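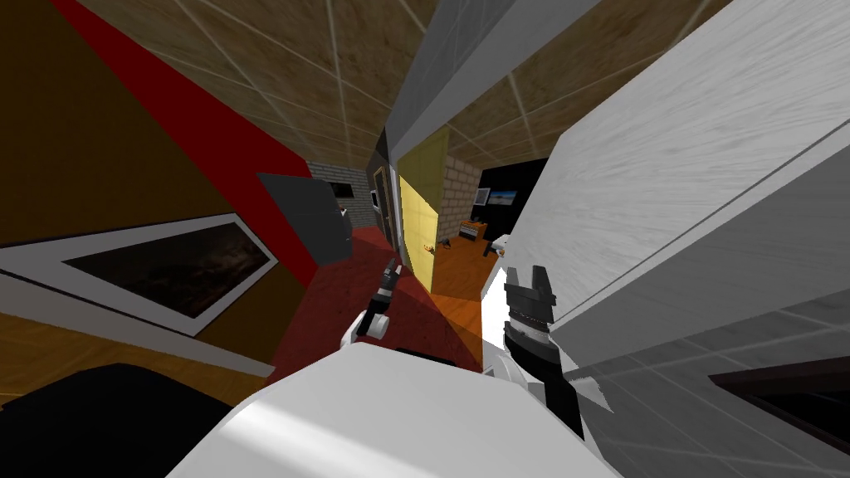

WURNITZ – The two-armed household robot under construction at the Jundley shared workshop has an apartment before it has legs, wheels or a finished left shoulder. The apartment exists only on a computer, which in the current rental market puts it well within the group's means.

Members began assembling the machine last fall, on a parts budget of $900, and named it Chin after the first piece anyone managed to print without warping. By January the money was mostly gone and the real arms could do one thing reliably, which was fall asleep in the raised position. Nadhirah Tjoa, who handles the software side of the build, proposed that everyone stop buying motors for a while and rehearse the robot in simulation.

"We had broken two wrist joints and a very nice lamp," Tjoa said. "A simulated lamp costs nothing. I didn't even put one in."

The result is a home-grown program called Flitach, which runs on the workshop's shared desktop in the evenings, when the laser cutter isn't tripping the breaker. Flitach gives Chin a white body, a pair of grippers and several rooms to be clumsy in. Members log in, pick an arm and try to get it somewhere useful. As of early March the program had recorded 577 attempts, of which 230 ended with the gripper where the person at the keyboard wanted it. Tjoa considers that encouraging. Spyros Mladenović, who is building the actual arms, has asked what happened in the others.

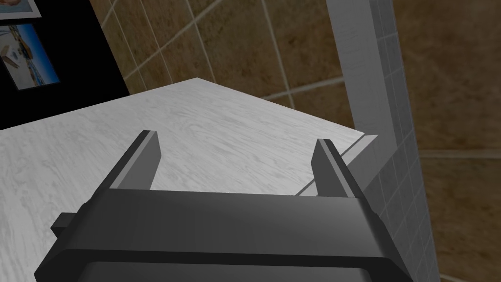
*A gripper at the countertop in Flitach, fingers open. Render: Jundley workshop.*

The decorating was done by vote, and it shows. The kitchen wall got large brown tiles and a small gray mosaic next to them. There is a yellow tiled surface that was meant to be a placeholder, and a red wall that two members still defend. Aisyah Majimbun, who modeled most of the rooms over a long weekend, said she offered the group a plain beige version first and was told it looked like a dentist's.

She has a technical argument for the result, too. A robot that has rehearsed among strong colors and busy textures should, in theory, be less surprised by somebody's real kitchen. Whether that holds for a kitchen in Wurnitz, where the real counters tend to be covered in mail, is a question for later in the spring.

The near-term goal is modest. Chin is supposed to reach a counter, close its fingers on a wooden utensil, lift it and put it down again without involving the furniture. Mladenović wants the same motion running on the physical right arm before anyone touches the left one. He has cut new fingers from scrap aluminum and lined them with strips of bicycle inner tube, and he keeps a coffee can of rejected versions on the bench as a warning to visitors.

The workshop's 70 members do not all share the enthusiasm. The robot takes up the long table by the window, formerly the property, by custom, of the people who fix chairs. A truce has been reached under which the chair people get the table until 6 p.m. and the robot people get it afterward, along with whatever glue is still setting on it.
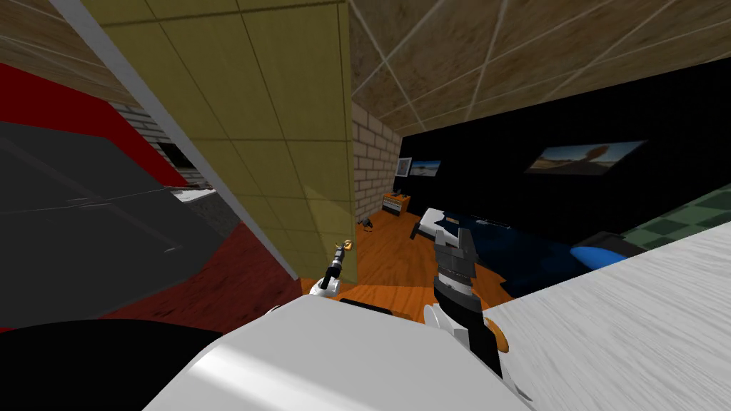
**Igor Ziółkowski**
*Workshops and local projects reporter*

On a recent evening visit, the bench held one real arm, three extension cords and a pizza box with wiring notes on the lid. Most of the crowd had pulled up stools at the desktop instead. Majimbun took the keyboard and was immediately advised by everyone behind her.

Steering is harder than it looks. The view rides along with the robot, so when the body tips, so does the apartment, and the ceiling grid goes sliding off toward a corner – one member watches only from the far side of the room, with ginger ale. The bedroom end of the place is the calmest part, with orange wood underfoot and framed landscapes on a black wall. There is a navy-blue blanket on the bed. Chin has no sleeping duties, but Majimbun said a home without a bed made her sad.

Hakim Wattimena, a retired bus mechanic who joined for the welding and stayed for the arguing, has become the group's most patient driver. His method is to move one joint, take his hand off the keys and look at the result for a while. He has a high opinion of the grippers and a low one of the shadows, which can come out with edges like a bread knife.

"I fixed buses for a living," Wattimena said. "A bus shadow has a straight side. I told Nadhirah this and she said it was a settings matter. Fine, so it's a settings matter."

Tjoa confirmed that it is a settings matter. Smoother shadows would slow the desktop down, and it already takes long enough to start that members use the time to sweep.

Grasping has its own quirks. In the simulation a handle can be held perfectly well by two hard fingers at an angle that would send the real thing across the shop, and Mladenović does not trust any grip he hasn't seen survive a shake. He has asked for a slipperier setting. Tjoa has added one and named it after him. 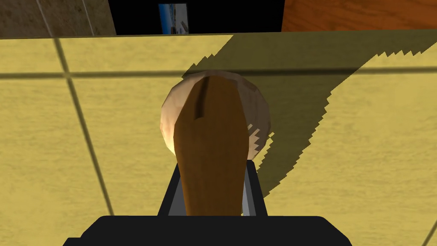 ## What comes next

The group plans to try the utensil lift on the physical right arm later this spring, with the table cleared and the chair people notified. If the inner-tube lining holds, the left arm gets its shoulder. If it doesn't, Mladenović has a second coffee can.

Flitach sessions are open to members from 7 p.m. most evenings. Newcomers are asked to bring their own stool and to leave the red wall alone until the next vote.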